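Re: [gripper-users] Anyone bought the Plarnik hand-held kit?
From: Ehsan Najafi
To: gripper-users list

On Thursday, Tabrizi wrote:
> Hi all,
> We have a bit of money to spend before the end of February and I'm
> looking at the Plarnik hand-held gripper kit, the two-finger one. The
> Eneck is the other candidate but it's a good deal dearer and the lead
> time is awful. Has anyone here lived with the Plarnik for more than an
> afternoon? I mostly want to know about the finger pads and how much
> slop there is in the linkages. We'd be doing household objects, nothing
> heavy, lots of handles.
> Also is the build as fiddly as people say?
> Thanks,
> T.

Hi Tabrizi, hi all,

Yes, we've got one! Had it since the autumn, so I can give you a fair bit more than an afternoon. I paid 2948 for the basic kit including delivery, and the version with the spare pads and the hard case was 3687 when I looked last. I went for the cheap one and then bought spare pads anyway, so make of that what you will.

The build first. It is fiddly, but only in one place. The links go together fine and the holes all lined up on ours, no filing. The annoying bit is getting the bushings in square. The instructions tell you to press them in by hand and I'd say don't, use a vice with a bit of soft scrap either side and go slowly. I did the first one by thumb, got it in crooked and had to ask Plarnik for another (they sent two, no charge, which was decent of them). After that it was an evening's work plus a bit the next morning, most of which I spent looking for the right hex key. There are 123 bits in the bag if you believe the parts list. Mine was one washer short and I haven't missed it.

Slop: there is some. If you hold one finger still and wiggle the other you can feel it at the tip, mostly sideways. It hasn't got worse that I can tell. I was expecting it to bother me more than it does – once both pads are on something and you've got a bit of squeeze on, it tightens up and you stop thinking about it. If you want to do fine pegs and holes with it I'd be more cautious, and I think Lutow said on here last year that he'd gone to the Eneck for exactly that. Lutow, shout if I've got you wrong.

Pads are where I'd spend the money. The ones it comes with are all right on flat things and cardboard, but round handles would slowly twist in them if the far end was heavy. The rough-faced replacements are much better. They do pick up fluff and crumbs like nobody's business and want a wipe now and then. I use a damp cloth and leave them overnight, and they've been fine. I wouldn't put solvent anywhere near them.

The thing I would check before ordering is weight. Ours comes to 155 grams more than the web page says once everything is bolted on, and you notice it after a long session, mainly in the wrist. We swap people every half hour now. Somebody with smaller hands than me also finds the trigger a stretch, and there's no adjustment for that as far as I can see. I did ask Plarnik and got a friendly reply that didn't say very much.

On handles in particular, since you asked: brushes have been some of the easiest things we do. A straight round handle sits nicely between the pads and you can carry it upright with the bristles down without a death grip on the trigger. Flat spatulas are harder, they want to pivot. Mugs by the handle are a pain and I've more or less given up and grab the rim.
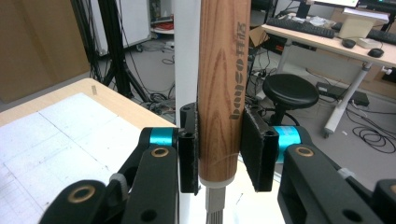 Wooden-handled brush in the pads, bristles down. The turquoise rings are at the finger joints.

What else. Spare parts took just over a week to reach us both times, and they answer email, though not quickly. The cable is a touch short for my liking, so if you're working away from the desk, get an extension at the same time and save yourself the second postage. And keep an eye on the screws at the base of the fingers. I nip ours up every Monday or so and there's usually one that has gone a quarter turn.

Would I buy it again? For household stuff at that price, yes, with the better pads ordered on day one. I've only had a short go on an Eneck so I can't give you a proper comparison. It felt stiffer and a bit nicer in the hand, but not enough nicer that I went home and started writing to our finance people.

If you do go for it, drop me a line before you start on the bushings and I'll send you a sketch of how I set up the vice. You're also welcome to come and try ours for an hour, mornings are best.

Cheers,
Ehsan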